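Talking planners with Karthik Bepari

11/09/2023

Caught Karthik Bepari between two meetings, so this is half an interview and half him drawing on the back of a printout. He runs the motion software side at Zellirham, small team, and for the last while their main thing has been Murik, the planning layer that sits between a learned policy and the arms. Two arms, one table, a lot of cups.

First question was the obvious one. Why does a learned policy need a planner at all? Isn't the whole point that you skip it?

"People ask me that every time," he says. "The policy tells you where the gripper wants to be. Fine. It doesn't know where the elbow of the other arm is going to be half a second later. Or it sort of knows, and sort of knowing is how you bend a gripper finger."

So Murik takes short chunks of motion from the policy, both arms at once, and checks them against each other before anything gets sent down. If a chunk is bad it gets stretched in time first. Only if stretching fails does it get rerouted. That order was a fight, apparently. Marta Savchuk, who wrote most of the collision code, wanted rerouting first.

"Marta's version was cleaner on paper. Shorter total time," Karthik says. "But the path comes out looking like nothing the policy has ever seen, and then the next prediction is garbage. If you just slow down, the policy is still on its own path. It's a bit late. It can live with late."

I asked how late.

"Budget is 300 milliseconds. After that we drop the chunk and ask for a new one."

And how often does it get to that? He had the log open. 3,731 chunks in the last batch, 49 dropped. He didn't seem thrilled with the number. Most of them came from the same situation, both arms wanting the middle of the table together.

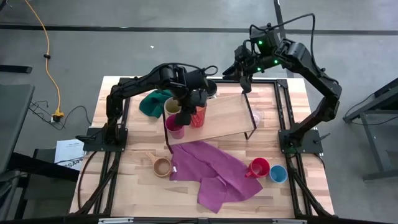
The middle is where everything happens, he says, and that's on purpose. Early on they had the simple split, left arm owns the left half, right arm owns the right half, hard wall between. Worked great, did nothing intresting. Any handover or any reach across and the whole thing locked up waiting.

"We had a lock. A literal mutex on a box of air," he says. "One arm gets the box, other one waits. Tymofii came in, looked at it for maybe a minute and asked what happens if the arm holding the lock loses its camera feed. What happens is the other arm waits forever."

Tymofii Mykhailiuk is the perception guy. The lock is gone now. In its place there's a swept volume per arm, recomputed each cycle, plus a priority number that goes up the longer an arm has been waiting. Nothing fancy. Karthik calls it the supermarket line.

Perception has its own list of headaches. Cups, mainly. A ribbed cup gives you nice edges, a handle gives you orientation for free. Clear plastic is miserable.

"Depth goes straight through it," he says. "You get the table behind it, or you get nothing, or you get one little ring where the rim is. Tymofii's first fix was to fill the hole with the nearest good depth. Which gave us a cup as tall as a lamp."

Current fix: color segmentation finds the outline, and the height gets fitted from the rim and the plane it's standing on. That plane can't be assumed to be the tabletop either. Put a cup on a raised surface and a detector that thinks everything lives at table height will aim low, so the planes get estimated per object now. Slower, but they could afford it after moving the fitting off the control machine.

Cloth they mostly don't model. It goes in as a soft region, grippers can pass low over it with a penalty, no hard stop. I said that sounded like a hack. "It's a hack with a config file," he says.

We got onto tooling, which is where he gets going. The replay tool is called Bilyk and he thinks it's been worth more than the planner. Every cycle is written out, joint states, the chunk that came in, the chunk that went out, why it was changed. You scrub back to the bad moment, change one parameter and rerun from there.

"Before Bilyk we argued. Somebody says it's latency, somebody says calibration, and we go to lunch. Now you open cycle 1,558 and look. It was calibration. It was a stale transform on the right arm, by the way, from a reboot."

Ihor Kovalchuk built the first version in Python and it was too slow to scrub. The rewrite kept the file format, so old logs still open. Karthik was very firm on that part, said it twice.

What's next? Zevanow, the outside group they share code with, wants the planner to take force readings into account, so a gripper touching something on purpose doesn't count as a collision. Right now there's a list of allowed contacts and a human writes it. Maksym Shevchuk is on that one. No date.

"Don't print a date," Karthik says, already standing up. "We'll do it when the logs are boring."

He left the printout. It has the supermarket line on it, two stick arms and an arrow, and a phone number I assume I wasnt meant to keep.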